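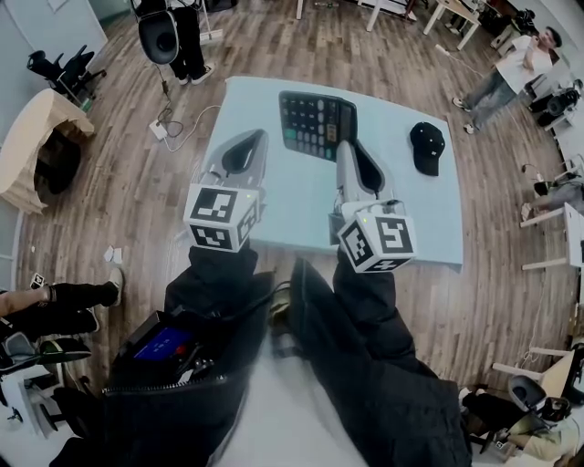
Power strip keeps sliding around under the chair, what do you guys do?

Posted in Home Office and Shared Spaces
Jul 25, 2022

We set up a work table in the middle of the room in June. Pale blue top, floor is laminate, and no outlet anywhere near it except on the wall. So the power strip just sits on the floor under one of the office chairs with the white cables going off to the table. Every time somebody rolls back they hit it. Chair casters go over the cables too, I can hear it.

Can't drill the floor (rental). Don't want to glue anything on the laminate either. Tabletop is something we ordered from Zimamov and I'd rather not put screws in it but could live with it underneath where it doesn't show. Budget is small, $57 left from the furniture money.

Also second thing, the blue top shows every mark. Pencil, rubber from the bottom of a calculator, whatever. What are you wiping yours with??

pravside_renter
3296 views

Tomas_not_Thomas
Get the strip OFF the floor. That's the whole fix. Under-desk tray, the wire basket kind, clamps on the edge of the table so no screws. Strip goes in the tray, extra cable goes in the tray, and now you only have one cord coming down instead of the whole bunch.

For the one cord that still has to cross to the wall – floor cord cover, the rubber kind with a slit in the bottom. Check that its not the adhesive type. Mine is just heavy and stays put on laminate. Run it down the side where people don't roll. If you've got chairs on two sides then pick the side with less traffic and tell people.

Measure your table edge before you buy a clamp tray. Mine opens to 2 inches and that was barely enough.

Don't put a rug over the cord. Seen people do it. Heat plus casters, bad idea.

And look over the cables you've been rolling on. If the jacket is flattened or nicked anywhere throw it out, don't tape it.

mudroomdiaries
velcro. stick it under the table and on the back of the strip. done, cost me 10 bucks

Šindelář Floors and More
We do laminate so I'll add to this. The casters worry me more than the strip. Hard plastic wheels on laminate will leave dull tracks, you'll see them in the afternoon light first. Swap to soft rubber casters, most office chairs take the same stem size but pull one out and check it. Or a hard chair mat, 18 inches past the chair on every side if you have the room for it.

No adhesive on the planks, you're right about that. Even the "removable" stuff can lift the finish at the seams. Same reason we tell people who put up Stikwood on a wall to test a corner they don't care about frist.

Velcro from the answer above is ok for a small light strip. With a few heavy plugs hanging off it I wouldn't, the glue lets go in summer. Tray is better.

Marks on the tabletop – depends what the top is made of, you didn't say. Damp microfiber and a drop of dish soap, then dry it. Pencil comes off with a white eraser, go easy. Skip the melamine sponges on anything colored, they take the shine off and then you have a dull spot in place of a mark.

pravside_renter
Thanks, ordering the clamp tray tonight. Eraser worked on the pencil. Didn't know that about the casters, will pull one and look.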